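Drenska home chores pack: four months with the virtual arm

I've wanted something to put my kitchen drawers in order for as long as I've had kitchen drawers, so when Drenska brought out the chores pack for their simulator in December I bought it the same evening. For anyone new to it, you get a robot arm, a room and a table on your computer, and you try to teach the arm to do jobs before you spend proper money on a real one. No real arm, no real crumbs. My partner calls it my doll's house.

The pack comes with laundry folding (hopeless, skip it), table wiping, cup stacking and the one I've given nearly all my time to, which is small boxes with hinged lids. It sounds like nothing! You or I would flip a lid down with the back of a hand while talking to someone. For the arm it's finding the edge, getting the gripper to the correct side of it, pushing along a curve and then stopping before the whole box goes skating off over the mat. 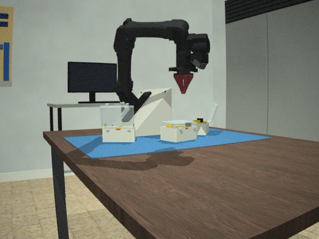 Boxes job, default room. The middle lid looks to be down and the other two are still up.

Setting up is easy, I'll give them that. I had the room loaded in the time it took to drink a tea, and the manual is short and written by someone who has met a beginner. The room itself is nicely done too, with tiles and wood grain and proper shadows, though I'd swap the lot for better contact between objects. Thin things are the weak point. Lids sometimes shiver when the gripper touches them, and every now and then one pings up as if it's been stung. I've turned the time step down as low as my poor laptop will stand, which helps a lot and makes everything crawl.

You can drive the arm yourself to show it what you want, and I'd really recommend doing that for an hour before judging any robot ever again. Two fingers and no sense of touch. I was dreadful at it. I spent an entire evening getting above a box, coming down, missing, going back up, coming down somewhere slightly different and missing again, and I was the clever human in this arrangement.

Then you let it train and leave it alone. My first batch was 1000 runs, and it shut the lid properly in 373 of them. I was thrilled for about a day, until I tried to imagine a dishwasher that managed a bit over a third of the plates. The tries since have gone better, with 2892 runs in the log now, but the improvement comes in lumps and then goes away again if I move the boxes by more than a hand's width. Turn one at an angle and you're practically starting over.
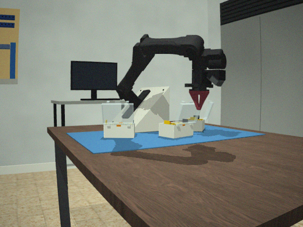

Gilberto Cárdenas thinks I'm being much too kind. He wrote to me after I'd put my numbers on the forum, saying that a lid is a shop-floor job and shop floors solved it years back by bolting the box down so it can't be anywhere else, and that the house is the hard bit precisely as people leave things where they like. He'd also want to see the same run on a real arm before believing a word.

Fair enough, and I do agree with most of that. Where I'd push back is that a bench with the boxes in more or less known places isn't so far from what a small packing firm does all day. If I ran one, I'd be keeping an eye on this. For my own kitchen I'm not holding my breath. I tried a messier version of the job with the boxes scattered afresh each time, and the arm spent a good part of it dithering over nothing much and then going in for the wrong one.

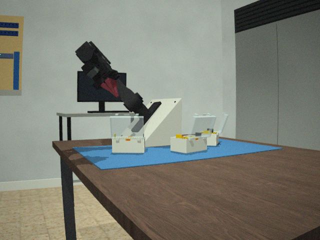

I also tried a slower approach speed, and that did more good than any of the fancy settings, so do it first. Save your work by hand as well. Autosave dropped a whole night of training on me once, and the support desk took a fortnight to tell me it was a known fault.

Other grumbles: the camera controls are fiddly, you can't change the gripper in the basic edition, and the wiping job counts a table as clean when half of it plainly hasn't been gone over. Good things: stable otherwise, lovely to look at, and a friendly forum where Jaruwan Chaiyaporn's settings file for hinged lids is worth having before you do anything else.

Would I buy it again? Yes, for the fun and for what it's taught me about how much my own hands do without asking. As proof that a machine is about to take over the chores, no. Three and a half stars, and I'll add the other half if they fix the shivering lids.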